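3.2 Household storage and the persistence of basketry

Woven containers remained in daily use in Gramville long after cheap plastic tubs reached the local stores. Of the 232 households that returned the survey, 181 kept at least one basket in regular use, most often for bread, mending or firewood. Corrigan and Lenihan found a similar pattern in farm inventories, although their lists rarely record how a basket was made. We therefore asked owners to note the weave and the finish of the rim – the two features that local makers use to tell one workshop from another. Figure 4 shows a rectangular basket with a diagonal lattice weave and a braided rim.
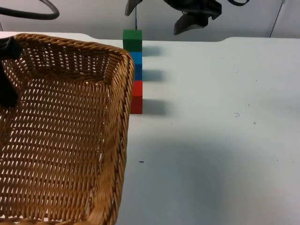 Cillian Madigan objected, in comments on an earlier draft, that the rim is a poor guide to origin. Makers copied each other freely, he wrote, and a worn border was often replaced by whoever was nearest. We accept the point for repaired pieces and have left them out of the workshop counts.

Figure 4. Woven wicker basket, rectangular form with rounded corners.

Age of owner had little effect on use. Size of house mattered more, and large baskets were mostly reported from homes with a separate pantry. Several owners said that a big basket sat on the kitchen table during the day and went back to the pantry at night. Tables were recorded on the same form, by shape of corner and color of top.

Figure 5. White tabletop with a rounded corner.
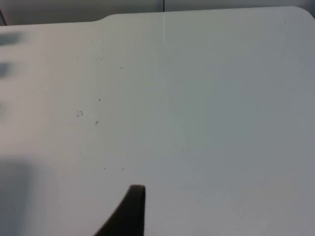 3.3 Repair and replacement

Repairs were reported less often than we expected. Owners in the older streets tended to mend the rim at home with bought cane, while those near Saxena paid a maker or did without.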